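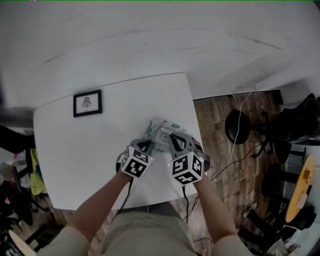 Two hand-held grippers closing on a crumpled plastic bag, with marker cubes at their bases.

Hand-held gripper practice

Hand-held gripper practice is the loose set of house rules people follow when they record demonstrations for robots with grippers they hold themselves. I've kept this entry going since my time at Zulside, and I'll warn you up front that it leans toward what I know, which is tabletop work with two hands and soft stuff like bags (soft stuff is the worst, and also my favorite!).

Background

There's no single rulebook. Most labs I've dealt with started from a short checklist and let it grow. The one I learned on was the Nuttall sheet, written by Sigita Urbonaitė one November and passed around by email until half the copies disagreed with each other. Tia Tindall later merged them into what we call the Skendix notes, and that's the version I follow below, except where I say so.

Markers

Black-and-white marker patterns go on a cube mount, one for each gripper, and the faces have to stay clean and flat. Don't wrap your fingers over them. Don't swap the left and right cubes either, even for a quick test. I did that once and lost a whole afternoon of recordings, and yes, the sheet already said not to. A face with a scratch or a lifted corner gets replaced before the next take.

Seating and sleeves

You sit square to the table, close enough that your elbows stay bent. Sleeves stay back from the hands. The Nuttall sheet asked for plain colors only, but the Skendix notes dropped that and I'm glad they did.

Cables

Run them down past the hands and off the table, with enough slack that a full reach doesn't tug. Cables on the floor are a trip hazard, so tape them or route them along the wall. Rolling chairs and floor cables don't mix, and I'd park any spare seats well back if I were setting up a room from scratch.

Handling thin plastic

Bags get their own section because they fold, cling and slide, and clear ones are hard to see against a pale table. Bring both sets of jaws in slowly and pinch, then pause before you pull. The notes say 3 practice runs with a new bag. Printed bags are easier to follow on playback than plain ones. A torn bag goes in the trash and its take gets marked, never deleted.

Session limits

The Skendix notes cap a sitting at 100 takes. I think that's too many for bags! My own wrists start complaining well before then, and my pinches get sloppy.

Open disagreements

Jokance people like to reset the bag by hand between takes, while Tia's group resets with the grippers still on and records that too. I go back and forth. Last changed 6th January, when I redid the part about cables.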